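Nirnico: call for participants, dishwashing and kitchen tidying study

Nirnico is recruiting 70 adults for a study of how people wash, drain and put away everyday dishes. Each participant completes one session of 70 minutes in the test kitchen at Gouveia. Tasks cover plates, plastic cups and wiping down the counter.

Requirements: age 18 or over, no skin condition affected by dish soap, able to stand for the full session. Cooking experience is not needed.

Sessions run through February. The kitchen has a double sink with a pull-down faucet.

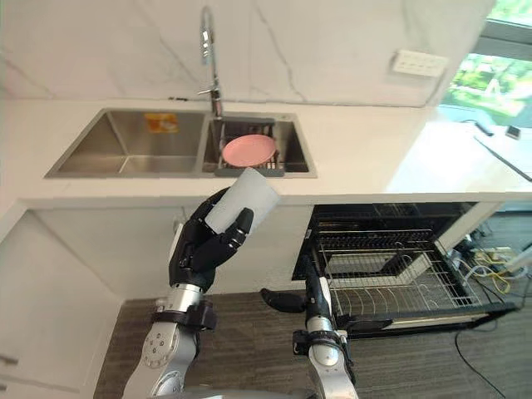

Gloves are supplied in three sizes. Apply in writing to Karine Turcotte, study coordinator, and state left- or right-handed.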